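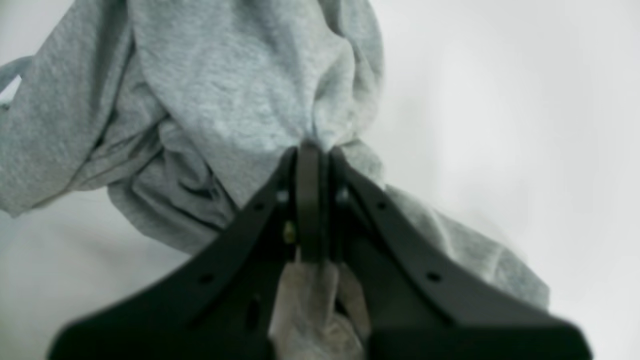
How a Fishing Float Works

By Jummai Afolabi
Ages 9 to 12

A float is a small object that sits on the surface of the water and holds up part of a fishing line. It does two jobs. It keeps the bait at a set depth, and it shows when a fish has touched the bait.

Why it floats

Water pushes up on anything placed in it. This push is called buoyancy. The size of the push equals the weight of the water that the object moves out of the way. A float is made of light material, such as balsa wood, cork or hollow plastic. It moves aside enough water to hold up its own weight and still has some push left over.

The push left over would make the float lie on its side or stand too high. Anglers fix this by adding weights to the line.

What the weights do

The weights are called split shot. Each one is a small ball with a slot cut in it. The line goes into the slot and the ball is squeezed shut. In many places lead shot is banned or limited, as lead is poisonous to swans and other water birds. Shot can also be made of tin or tungsten.

Shot is added until only the colored tip of the float shows above the water. At that point the upward push and the downward pull are almost equal. A very small extra pull will take the tip under.

If too little shot is used, a fish has to pull harder to move the float. It may feel the pull and let go of the bait. If too much is used, the float sinks.

Reading the float

A float can move in several ways.

The tip goes under. A fish has taken the bait and is moving down or away.

The tip rises. A fish has picked up the lowest shot. The float no longer has to carry that weight, so it comes up. This is called a lift bite.

The float slides sideways. A fish is swimming along with the bait near the surface, or the wind is moving the line. Look at the water next to the float to tell which.

The tip shakes but stays up. Small fish may be pecking at the bait.

Setting the depth

The distance from the float to the hook decides how deep the bait hangs. To find the depth of the water, clip a heavy weight called a plummet to the hook and lower it to the bottom. If the float sinks out of sight, the water is deeper than the setting, so slide the float up the line. If the float lies flat, slide it down. When only the tip shows, the setting is right.

At Mollel Pond the water beside the dock is 40 inches deep in summer. In February, after rain, Chukwuemeka Olatunji measured 28 inches more at the same spot. A float set for summer would have held the bait far above the bottom.

Try it at home

You need a tall clear jar, a cork, a toothpick and some modeling clay.

1. Fill the jar with water, leaving a gap at the top.
2. Ask an adult to push the toothpick into one end of the cork.
3. Put the cork in the water. Note how it lies.
4. Press a pea-sized piece of clay onto the other end. Put it back.
5. Add clay in smaller and smaller pieces until only the toothpick shows.
6. Touch the toothpick with one finger and let go.

Words to know

Buoyancy: the upward push of a liquid on an object.
Plummet: a weight used to measure depth.
Split shot: small weights squeezed onto the line.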